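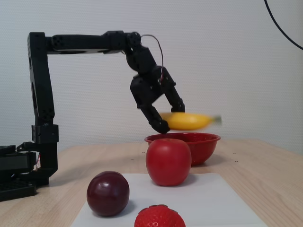
*Photos: Rozália Bakos for Krajewska*

I have never trusted fake fruit. My aunt kept a dish of it on the sideboard, and every guest under ten picked up the pear and was let down. So when Krajewska asked me to write captions for its play food gallery, I said yes with my eyebrows up. The set is a banana, an apple, a plum and a strawberry, with a red bowl to put them in. Red apple, red strawberry, red bowl - somebody likes red.

The banana is the one I'd pick out first. Yellow does a lot of the work, and on a pale wood table it does even more. 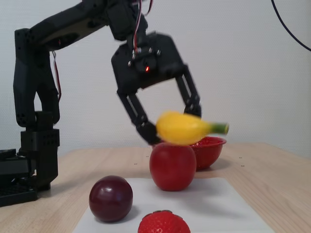

**Can you wash toy fruit?**

Wipe it with a damp cloth and a little dish soap, then dry it well. Hollow pieces with a seam shouldn't be soaked.

Now the apple. It's very shiny, and I know the stores wax theirs too, but I still don't buy it. The plum gets away with the same gloss, maybe because it's so dark.

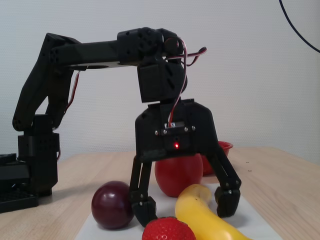
Veronika Dobos, who edits these pages, tells me children don't care about gloss. She may be right. I'd still like to see one bruise, or a dull patch on the side that faced away from the sun.

The strawberry, lying on its side with its green leaves on, is my favorite of the lot. I didn't expect to have one. Next to it the apple looks enormous, and the speckled inside of the bowl is nicer than it needs to be.
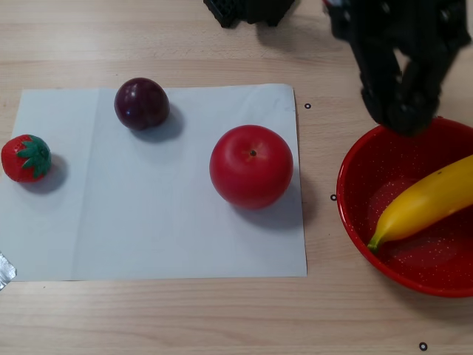

**How should a set like this be stored?**

Keep it in a lidded box away from direct sun, which fades the reds first. Don't stack heavy toys on top.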